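**From the Piltby workshop, 15 May 2023**

## Looking after Stastero: feet, ankles and the simulated house

Many of you have asked me what we were doing with Stastero in April, when it was not walking in the demonstration room. It was on the stand for most of the month. I will try to describe the work in order, so that those who will take a turn at the maintenance know what was changed and what was left as before.

For new readers: Stastero is our two-legged walking machine. It has a twin in the simulator, which we call by the same name and which lives in a model house called Rolland. Everything that we change on the real machine must also be changed in the twin, and the reverse. This rule is old, but we did not follow it well during the winter, and a large part of the April work was to put the two back in agreement.

### The feet

The foot plates had 3,071 minutes of walking on them when we took them off. There was wear on the outer side of the left plate, more than on the right. Albane Barbier measured both plates on the granite table and found that the left one was no longer flat. We replaced the pair. I know that some of you would have replaced only the left, and we discussed this, but the spare plates were made together and I prefer that they grow old together too.

When you mount a plate, please do it in this way:

- Support the machine in the stand with the knees slightly bent. The feet must hang free.
- Put in all the screws by hand first, and tighten them only when the last one is in.
- Tighten crosswise, in two rounds.
- Turn the ankle slowly through its full movement by hand, and listen. A good ankle makes almost no sound.
- Connect the sensor cable last. Leave a small loop behind the heel, the size of a coin.

The loop is a new instruction. The old cable had no loop, and it was pulled tight each time the toe went up. We found the insulation damaged in one place and changed the full length of the cable.

After the mounting, the force sensors must be set to zero again. Do it with the machine still hanging. Last time it was done with the machine standing on the floor, and then Stastero believed for two days that it weighed nothing. It walked very carefully.

### The ankles

The right ankle motor was warmer than the left one after each long walk. Ji-hoon Heo opened the housing and cleaned out the old grease, which had become thick and dark, and he put in a thin layer of the new type. He asks me to write that the layer must be really thin. If you can see a white line of grease at the edge of the cover after you close it, there is too much, and you have to open it again.

The belt on the same side was also a little loose. We moved the tensioner by one mark. The left side we did not touch.

### The twin in the simulator

Now I come to the part which took the most time. In Cistix, which is our simulation software, the twin still had the old feet. Its plates were described with the old thickness, and the friction value came from a measurement on the tiles of our first workshop. Nobody among us could remember who had put it there. For this reason the twin could make turns that the real machine refused, and we had blamed the controller for it since the beginning of the year.

Albane made a new measurement with a spring scale, pulling the foot over a sample of wood floor, and entered the new number. Ji-hoon corrected the plate shape and the mass of the lower leg. Then we started the night tests. The twin did 788 walks through the ground floor of Rolland, each one from a different starting point, and the computer wrote down each fall and each contact with a wall.

Most of the falls came at the same place, beside the foot of the stairs. The shape that the simulator uses for collisions was wider than the lowest step that we see on the screen, so the twin was hitting a thing that was not visible. We made the collision shape again, this time step by step instead of one big block. After the correction we repeated the walks with the same starting points. There were seven falls, and five of these were at the threshold of the glass door. I think this is a true weakness and not an error in the model, as the real machine also lifts its toe too late when the ground changes level. We will work on it in the next period.

### What you should check before a simulated walk

Please do not start a long series without a look through the head camera of the twin. It takes one minute. I have opened the wrong version of the house more than once and found out the next morning.

1. Open Rolland and place the twin in the hallway, turned to the glass double door.
2. Tilt the head camera down until both feet come into view at the bottom. They must point forward, on the wood floor, and must not sink into it. With the old plate thickness they did sink, by a few millimetres, and you could see this if you were patient.
3. Check the house before you check the numbers. The dark stairs should be on the left and the white niche with its shelves on the right. The start view in the hallway looks like this in the simulator: 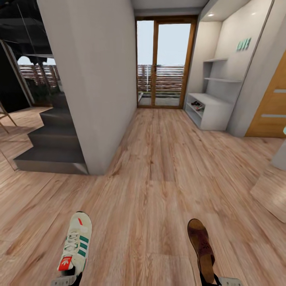
4. Let the twin stand still and read the two foot forces. They should be nearly equal. If one of them shows zero, the contact is not loaded, and you must close the house and open it again.
5. Make one short walk toward the door and stop before the threshold. Save the record with your initials in the name.
6. Write the version of the foot description in the blue notebook, next to the version of the real plates. If the two do not match, do not start the series, and tell Albane or me.

The new foot description is already on the shared drive. The old one is in the folder "before April", and please leave it there, as we still need it for reading the winter records. Ji-hoon has one pair of spare plates in his drawer and a second pair is ordered. If you hear any noise from the right ankle, write down how long the machine had been walking and give him the note on the same day.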